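Working notes and part list for the hall closet refit. Keep this file next to the drawings; if a dimension changes on site, change it in here too.

# Prekik hall closet

## Contents

- `parts.csv`: every piece that goes in or comes out, one row each
- `cuts.csv`: lengths for shelf boards and rods
- `notes/`: wall notes by visit, plain text
- `drawings/`: plan and front elevation, PDF

All lengths are in centimeters. `parts.csv` has 144 rows, and 10 of them are marked `hold` because the part has been ordered but not delivered. Don't delete a held row. Change the status to `in` when the box has been opened and checked.

## Columns in parts.csv

| Column | Meaning |
|---|---|
| `id` | Three digits, never reused |
| `kind` | `tube`, `rod`, `board`, `bracket`, `screw`, `other` |
| `finish` | As seen by daylight, one or two words |
| `length` | Longest straight run; bends go in `remarks` |
| `supplier` | Briletti, Sproģis, Stustex or `existing` |
| `status` | `in`, `hold`, `out` |
| `remarks` | Free text |

`existing` means the part was in the closet before we started. Most of the tubing is existing and most of it stays.

## Tubing

A bent tube gets one row, even if it looks like two pieces joined at the curve. Measure the straight part up to where the bend starts, write that under `length`, and put `U bend` in remarks with the direction it turns. Straight rods get their own rows. In the first version of the file tubes and rods shared one kind, and two rods were cut to a tube length. They are separate now.

Finish for the tubes is `gray matte`. Please don't write `steel` or `aluminum` unless you have checked with a magnet. 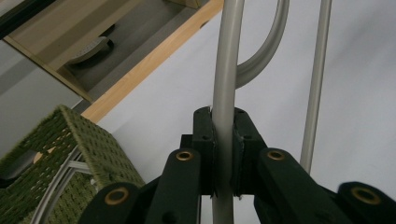 Prekik, June 13, 2022

The wall behind the gray tubing is white and stays white. Light wood shelving is on the left as you face the tube and the thinner rod. The shelf edge is listed as `board`, finish `light wood`, and it isn't to be sanded or oiled. Any new board from Sproģis has to be held up against it before it is cut, in the closet, with the hall light off.

The thinner rod is row 563 on the old inventory and keeps that number in remarks so it can be traced. It has a new `id` like everything else.

## Brackets and screws

Brackets come from Stustex in bags of 5. List the bag as a single row until it is opened, then one row per bracket. Screws are listed by bag only.

Briletti supplies the end caps. They are sold by outside diameter, so measure across the tube with calipers and not around it with a tape.

## Known problems

- Two boards in `cuts.csv` have the same label. The longer one is the top shelf.
- The front elevation still shows the old door swing.
- Some remarks are in inches. Convert them when you come across them and leave the old figure in brackets.
- No weights anywhere. Don't use this file to work out what a shelf will carry.

## Changes

Send corrections to Kedir Belay with the row `id` and the new value. He merges them at the end of the week. The next full measuring visit is planned for July, after the held parts come in, and the drawings will be redone from those numbers.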